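A Picking Cell in a Shared Workshop

February

The Vinateo workshop rents benches by the month, and the Koko project has held the one nearest the breaker panel for two winters. The aim is modest: a secondhand industrial arm that can take mixed household items out of a bin, one at a time, and set them down within a taped area.

Most of the early effort went into cable routing. The hose and the black cables run outside the arm, and the loop at the wrist has to be long enough for full rotation and short enough to stay clear of the bin walls. The builders settled on the present length after 30 test cycles at reduced speed.

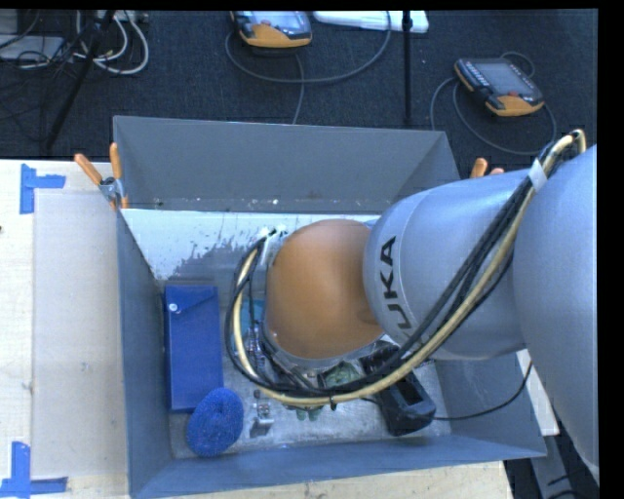 Fixturing came next. A sheet-metal bin on a wooden table will shift when the tool touches a wall, and a shift of 3 millimeters was enough to spoil the taught positions. Spring clamps are a stopgap. A bolted frame, drawn up under the name Nukamer, is planned.

Item choice matters more than item count. Soft mesh deforms under contact, a snap-closed pouch presents a flat face only when it lies flat, and small bright metal parts confuse the depth readings. Software changes are tested on the mesh first.

Speed remains capped. The next work session covers the tool flange, which has to come off for a new seal, and a second pass at the wrist strap.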